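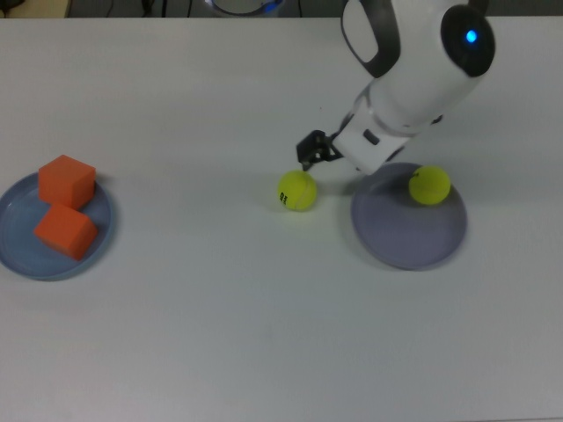 Gellow is a low-budget American comedy film about a group of summer camp counselors who try to keep a failing lakeside camp open by entering a regional canoe race. It was produced by Promton, a small company that had until then made mostly local television commercials, and was released to streaming on Tuesday, March 1, 2022. The publicity described it as a cult film from its first week, a claim that is hard to square with how few people had seen it by then.

Plot

Four counselors arrive at Camp Gellow a week before the season starts and find that the owner has left for Florida with the deposit money. The bank gives them 30 days to make a payment. The oldest of the four, who has lied on his application about being a lifeguard, finds a flyer for a canoe race run by Ciment, the wealthy camp across the lake, and signs up the whole staff without asking.

Most of the middle section follows the training, which goes badly. A canoe sinks at the dock, the cook is hurt in a fight with a goose, and a romance between the archery instructor and a Ciment counselor is started and then dropped for nearly half the film. A subplot about a missing camp mascot seems to belong to an earlier draft and is never resolved in the released version.

The race takes up the last part of the film. Camp Gellow finishes second, and the payment is made anyway after a Ciment parent offers to buy the camp's old bus. Viewers have pointed out that the bus is shown being towed to a junkyard in an earlier scene. The producers have said that these are two different buses. Both carry the same dent.

Production

According to Promton's press notes, the script was written in a single weekend. The same notes say elsewhere that it went through 30 drafts. Both statements may be true in some sense, but the company has not published any of the drafts, and the second figure did not appear until the film was already out.

Shooting took place at a closed church retreat outside the town of Simiyu Falls, often called just Simiyu in the credits and in the film itself. The lake scenes were shot late in the year, and the leaves change color several times between the start and the end of the canoe race. Promton has called this a deliberate choice meant to show the passing of time. The race is said in the dialogue to last one afternoon.

The film is often described as largely improvised. The evidence for this is thin. The scenes most often named as improvised, including the campfire speech and the argument over the paddles, match closely the wording of a sample script that was sent to casting agencies, and the only section that clearly departs from it is a short exchange about hot dogs.

Release

A preview screening was held in February in Simiyu. The publicity gave the attendance as 500, which has been repeated in most later accounts. The hall has 167 seats, and only one showing was advertised. Promton later explained that the larger number included people who watched a trailer on a screen in the lobby - a way of counting that is not usual in the trade.

No figures for streaming views have been made public. The company said that the film "beat expectations" but did not say what had been expected.

Reception

Reviews were few and mixed. Critics who liked the film praised its relaxed pace and the goose scene, which was widely shared online as a short clip. Those who did not like it complained about the length of the training section and about jokes that had been heard in camp comedies many times before. Several reviews quoted on the poster are given without a source, and two of them use the same sentence with one word changed.

The claim that the film led to a rise in summer camp sign-ups comes from a single Promton newsletter and has not been supported elsewhere.

Proposed sequel

A sequel, with the working title Gellow: Winter Session, was announced soon after the release. The announcement named no director and gave no start date, and the story outline attached to it was the missing mascot subplot from the first film. As of the last update from the company, the project was described as "moving forward," the same phrase used in the announcement.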